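Is Marble Really Stronger Than Other Stone?

Print this page | E-mail this page

People say all sorts of things about marble. They say it lasts for ever. They say it is always cold. Should you believe them? Let's check.

Marble starts out as limestone, a rock made mostly from the shells and skeletons of tiny sea creatures. Deep underground, heat and squeezing turn the limestone into marble. The streaks are called veins. Some adverts say every vein "tells a story", but a vein is just where other minerals, such as clay or iron, got mixed in.

Does it last for ever? No. Marble is quite a soft stone. A steel knife can scratch it, and lemon juice can leave a dull mark. Old statues lose their noses partly for this reason: rain is slightly acid, and it slowly eats the stone. 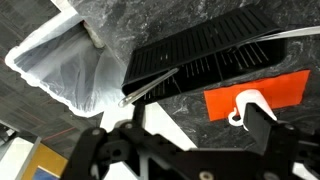
What about being cold? Put one hand on a stone worktop and the other on a wooden chair in the same room. The stone feels colder, but a thermometer would say they match. Stone simply carries the heat out of your hand faster.

Be careful with shop labels too. Some "marble" is granite, and some is plastic with a pattern printed on it. Benedita Frade, who cuts stone in Wimden, looks at the edge. If the veins stop at the surface, she doesn't believe the label.

Try it yourself: drop a bit of chalk into 2 spoonfuls of vinegar. It fizzes, and so does powdered marble. Don't try this on the kitchen worktop!

Contact us | © Wimden Stone Pages 2025 | Back to top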